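Search this site Enter keywords

Unit notes: Setting up and looking after a wrist-camera cell
Handout for the maintenance stream, revised 11/12/24

These notes go with the Brillham training cell, both the real one in the bay and the simulated copy on the lab computers. The Nuseo setup guide covers the same ground and you should read it, but I'd treat a good part of it as a sales brochure. It tells you the cell is "ready in ten minutes". I've set it up 23 times and have yet to see that.

Mounting and the first check

The wrist camera sits close behind the gripper and looks out past the fingers. Power off at the isolator before you touch the bracket. Seat the bracket, do up the bolts by hand, then torque them in a cross pattern to the value on the cell card. The guide says the dowels will bring the camera back to the same spot each time. Maybe they will on a new bracket. Ours has been on and off for years and the holes are worn, so recalibrate after every removal, whatever the guide says.

Check the fingers next. Close them at low speed and look at the gap along the whole length of the pads. If one finger meets the other at the tip and not at the base, it's bent or the mount is dirty. Clean the mount first. It's usually dirt.

The simulated copy

You'll do your first calibration in simulation. The reason given is safety, and I accept that, though it also happens to be cheaper. The practice part looks like a wooden panel or cabinet corner, and the approach is made with the jaws open.

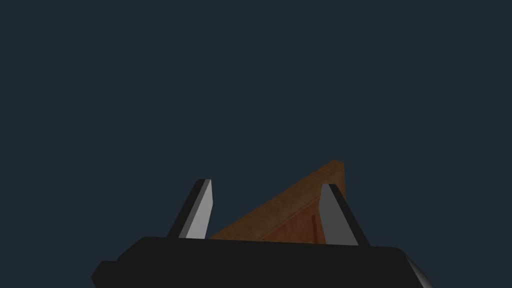

At this range the gripper body blocks the lower part of whatever you're approaching, and a finger can hide more of it. A long sloping edge is tempting to line up on because it's bright and easy to find. Be careful with it. An edge gives you position across its length and very little along it, so you want a corner as well. If the corner is about to go behind a finger, back the wrist off and take your reading from further out.

The background in the simulator is one flat dark colour. The bay has windows, a fluoro tube that flickers and a yellow guard. Detection settings that work at 80 per cent confidence in the simulator have dropped out altogether on the real cell, and nobody from Abera, who supplied the model, has given me a convincing explanation. Don't carry thresholds across. Set them again in the bay, with the lights as they'll be during the run.

The same goes for grip force. Simulated wood doesn't dent.

Calibration routine

Warm the arm up for 10 minutes on the slow cycle. Run the pose set and throw out any pose where the target is partly hidden, even if the software accepts it. Primness (the calibration package) will report a score of up to 112 and colour it green. I don't know what the score measures and the manual doesn't say. Ignore the colour and do a touch test: drive to the taught point at creep speed and measure the error with a feeler gauge. Write the number in the log, along with who did it.

Routine care

Wipe the lens with a dry cloth, not your sleeve. Look at the cable where it leaves the wrist, as that's where the last two failed. Replace finger pads in pairs. The planned June service includes a "full vision health check", and when I asked what was in it I was told lens cleaning and a restart, so keep up your own checks.

Before next session: bring your touch test figures from the simulator and from the bay, and be prepared to say why they differ.

Filed under: Course notes, Robot maintenance, Vision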